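Robotics Club Notes — February
By Lalit Pandey

Quick one this month, I have a lab report due and the room closes at 4.

First the big thing. We are in for the Hokwood Tidy-Up Challenge! Entry form went in with a few hours to spare, confirmation came back the same evening. The task is laundry sorting. Small items, one table, 15 minutes on the clock. Points for every sock that gets matched and put down in the right spot, points off for anything on the floor. No touching the arm once time starts. Full rules are on the club drive, please read them before asking me, I have answered the one about towels four times now. (No towels.)

Where we are at. The arm team has been recording demos since the break and we now have 166 saved. Target is more than that obviously but it's enough to train on and Sistik, our sock model, had its first full run last week. It can find a sock. It can pick up a sock, mostly. Matching is still a coin flip with the dark colors. Grays are the worst, it thinks every gray is the same gray, and to be fair so did half the people in the room.

Picking up by the toe works better than grabbing the middle. We tried both. From the middle you get a fat lump and the fingers can't close properly, then it slips out on the way over. Toe first, slow close, short pause, then lift. If you are driving demos please do it this way from now on so the data is consistant. Old middle grabs are being pulled out of the training set, Plorkov folder on the drive, don't put them back in.

Other arm stuff:
Finger speed is turned down. Leave it down.
Cable check before every session, both arms. If something is snagging stop and tell a lead, don't just tug it.
Save after each demo, not at the end. We lost a whole afternoon this way.
Batteries for the small rovers go on the charger, not next to the charger.

Bakos team (the line follower people) had their own good month. New wheels are on, the sharp left at the end of the track is finally behind them, and they are down to 90 seconds for a full lap. They want two more people who can solder or want to learn. No experience needed, they will teach you. Talk to anyone at the back bench.

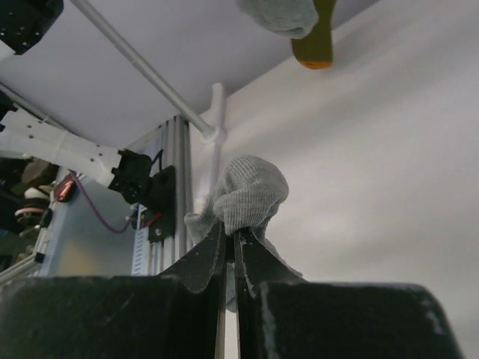
Toe grip on a gray sock, seen from the wrist camera.

Sock drive is still on! We need more kinds. Knit, thin, fuzzy, kids sizes, loud patterns especially. Clean please. Pairs are best but singles are fine too, the rules say there will be odd ones mixed in and Sistik has to leave those alone. Drop them in the bin by the door with your name if you want them back after the competition. No name, they belong to the club.

Sign ups for driving shifts are on the whiteboard. Afternoons are full, lunch is wide open. A shift is short and you get better fast — the first few are always ugly, keep going. New members should sit with someone for one shift before driving alone.

Travel forms for Hokwood need a parent signature if you are under 18. Get them to me by the end of Febuary or you are not on the bus. Lunch is not included. Team shirts are, sizes on the same form.

Next meeting is the usual time, 3:30, main lab. We will do a timed practice run with the real rules, someone bring a stopwatch that isn't a phone. Pizza after if the budget comes through.

Questions: Lalit Pandey, main lab, after school most days | © Robotics Club | Back to top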